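Talks & Workshops | Automation at Work

Speaker notes – "What the arms changed in our packing room"
Pavithra Annamalai, Wirketti
Friday, late morning slot

OPENING

Start with the snacks. Everybody in this room has opened a snack box at a meeting, and at Wirketti we pack them for a living. Ask who has ever packed one by hand. (Wait for hands!)

We pack for 173 offices. Crisps, cookies, fruit, drinks, all in one box, and the mix changes every week. That mix is what I love talking about, so stop me if I run over.

WHAT MAKES IT HARD

A carton with square corners is easy. A soft package is a different animal – grab it low and the whole thing folds toward your fingers. People fix that without thinking. An arm has to be taught, and our packers are the ones teaching it.

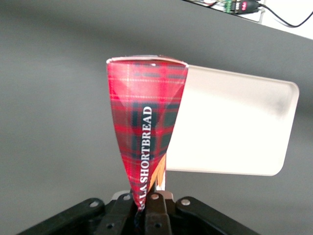

Shortbread in the gripper, pinched at the bottom end.

Point at the creases. Our packers look at this and talk about pressure right away: how hard, how low, would you put it in a box for a customer? Two years ago I would have called that common sense. Now I call it know-how, and we write it down. We have a notebook of it next to the bench and it's getting fat.

WHAT CHANGED FOR PEOPLE

Be straight here. The work moved. Less reaching and repeating, more setting up, watching and deciding. Some of the team took to it on day one. Some missed the rhythm of the old line and told me so, and they had a point. We kept hand packing for 2 of the box types and people rotate through.

Tell the Cleltach story – our first trial there, three packers at the bench, all correcting the arm at once, all correct! By the end of the shift they had agreed on a way to hold a bag that I had never thought of.

Pay question always comes up. Answer: setup work went up a grade. Say it plainly, then move on.

A MIXED TABLE

Next slide. Give people a moment to look. The bag is up in the gripper beside the tray, and there's a lemon and a bottle on its side still on the table. Ask the room which one they would hand to the arm next. The bottle people and the lemon people will argue, let them.
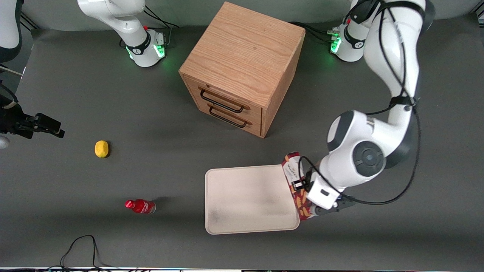
QUESTIONS I USUALLY GET

Did you slow down? Yes, in the first months. Show the Momberg chart if there's time.

Who stops the arm? Anyone standing at it. No permission needed.

What would you do over? Bring the night shift in sooner. They heard about it secondhand and that was my mistake.

Leave the last few minutes open and have the notebook on the front table for people to flip through.

Contact the events desk | Copyright Wirketti | Back to top

Related talks
Manríquez: Training on the Clock
Momberg: Reading a Shift Chart Together
Cleltach: Three Benches, One Crew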